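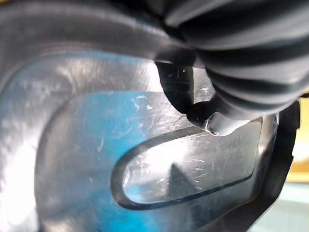

Ribbed black part with deep folds, seen from close by.

4.3 Filling the hopper with bentonite granules

Before you start, read section 4.2 and check that the Vindiseck dosing unit is switched off at the main switch. The steps are the same for the Rirnley and the Branska grade. For fine powder, use section 4.5.

1. Open the top cover of the hopper and lock it with the side pin.

2. Look into the hopper with a torch. If old material is stuck to the walls, remove it with the plastic scraper. Do not use a metal tool.

3. Put the sieve in place. The side with the stamped letter D must look upwards.

4. Place the bag on the bag table and cut it along the printed line. Keep the label of the bag, you will need the batch number in step 9.

5. Pour the granules slowly. The maximum filling is 297 litres, marked with a red line on the inner wall.

Note: A small amount of dust will rise during pouring. Wear a dust mask and closed glasses, also when you fill only one bag.

6. Take out the sieve and shake it over the waste bin. Lumps which stay on the sieve must not be broken by hand and put back.

7. Release the side pin and close the cover. Both clamps must click.

8. Turn on the main switch and wait until the green lamp stays on. This takes 17 seconds. If the lamp blinks, the cover is not closed correctly – go back to step 7.

9. Enter the batch number on the panel and press OK. The display shows the filling level in per cent. At the red line it must show 100.

Caution: Never put your hand or any tool into the hopper when the main switch is on. The screw at the bottom can start without warning.

Caution: Do not fill the hopper with granules which have been in contact with water. Wet bentonite swells and blocks the outlet. If this has happened, do not start the screw. Empty the hopper through the lower flap and let it dry with the cover open.

Note: Opened bags can be stored for 11 weeks in a dry room, if they are folded twice and closed with a Dekker clip. Write the month of opening on the bag, for example "November".

Continue with section 4.4, Setting the dosing speed.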